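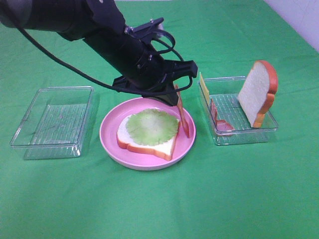 Loncha de jamón en tránsito. Mesa de la tarde, tarea "sándwich".

Abro hilo sobre a qué me dedico, que mi madre sigue contando en el pueblo que trabajo en hostelería y cada vez tengo menos argumentos.

Grabo demostraciones. Yo muevo el brazo a distancia, el brazo hace un sándwich de juguete, todo queda registrado y luego un modelo intenta aprender de eso. Mis vicios incluidos.

La receta: pan, lechuga, jamón, queso, pan. El queso va después del jamón. Hubo una reunión sobre esto. Duró más que muchas comidas de verdad.

El objetivo del mes son 700 episodios. Llevamos 377. Saadet lo apunta en una pizarra al lado de la cafetera, para que uno no pueda ni tomarse el café tranquilo.

Un episodio es un sándwich de principio a fin. Si se te cae el queso y lo recoges, vale, y encima va etiquetado como "recuperación", que son los que más piden. Si se te cae fuera del alcance del brazo, se descarta y te vas a dar una vuelta.

Lo de las recuperaciones tiene su guasa. Leonora Cabrera me escribió en junio para decirme que mis datos eran "demasiado limpios". En ningún otro trabajo me han pedido que falle más y con mejor letra.

Así que probé a fallar aposta. No sirve. Se nota muchísimo, el brazo va hacia el error con una seguridad que no le he visto nunca yendo hacia el acierto. Leonora me devolvió la tanda con un comentario de una palabra: "teatro".

Sobre el jamón. Es lo peor de la mesa con diferencia. El pan se deja coger, la lechuga perdona. La loncha es fina y hay que entrarle de canto, con la pinza casi cerrada, y luego soltarla encima de la lechuga sin que se quede de pie pensándoselo.

Truco de Chukwuemeka, que lleva en esto más que yo: bajar hasta que la punta de la loncha roce, parar, ladear un poco la muñeca y entonces abrir. Yo antes abría en el aire y confiaba en la gravedad. La gravedad no estaba en el proyecto.

Entre episodio y episodio hay que cambiar las cosas de sitio. Un poco el plato, un poco los recipientes, las lonchas como caigan. Si lo dejas todo siempre igual, el modelo se aprende la coreografía y el día que le mueves el plato tres dedos le pone el jamón al mantel.

Esto pasó. Se llama internamente "la versión Tremska" y hay vídeo. Una colocación preciosa, suave, precisa, en mitad del verde.

Turnos: se aguanta hasta una hora seguida. A partir de ahí empiezas a hacer sándwiches con rencor y eso también se queda grabado. Malcolm dice que reconoce quién ha operado cada tanda solo por cómo suelta la lechuga. La mía, por lo visto, "con prisa de funcionario a las dos".

Me preguntan por qué no le programamos los movimientos y ya. Se puede, para un pan en un sitio concreto y una loncha que no se doble. El día que me traigan una loncha así, dejo el hilo y me hago consultor.

También me preguntan si me voy a quedar sin trabajo cuando aprenda. La última versión hizo el sándwich entero 4 veces seguidas y a la quinta se quedó sujetando el queso, quieta, hasta que la paramos. Voy a renovar el alquiler.

Me llaman de la mesa - toca otra tanda antes de las seis y hoy me he comprometido con Saadet a no mirar la pizarra. Sigo mañana con las etiquetas, que ahí sí que hay drama: llevamos una semana discutiendo en qué momento empieza exactamente "colocar".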